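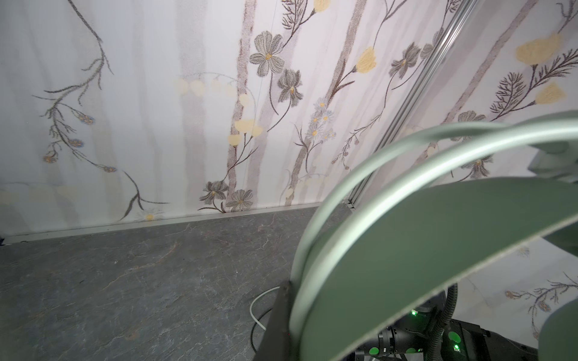 Data Collection Equipment / Patterned Backdrop Booths

Prindside Backdrop Booth, two-panel corner

The Prindside is a printed-wall enclosure for recording manipulation demonstrations. Two wallpapered panels meet at a slotted aluminum extrusion profile, which also takes clamps and brackets. The floor is dark gray with a marble texture, and a thin pale metallic strip runs along the base of the wall.

Policies trained against one plain background tend to fail when the background changes. The booth lets a lab vary what the wrist camera sees between recording sessions without moving the arm or repeating the hand-eye calibration. The floral print has gray, yellow and pale blue flowers over soft vertical stripes, so there is texture at several scales – useful when the fingers fill much of the view.

Supplied with the booth
Wall panels: 2
Print designs in the standard set: 7
Panel height: 116 cm
Corner profile: slotted aluminum, silver
Floor: dark gray, marble texture

Notes on use
Record the print code with every episode. The Lallberg logging plug-in adds it as a metadata field, but it does not detect a print change by itself. Keep at least one design out of the training set for evaluation. Route loose cables before the first episode and leave them there until the batch is finished – a cable that moves between episodes becomes one more variable.

Replacement prints are sold singly. Custom artwork is accepted as a flat file at full panel size.

Technical questions: Nazmiye Ersoy
Orders and custom prints: Vittoria Rizzi
Page revised May 10, 2026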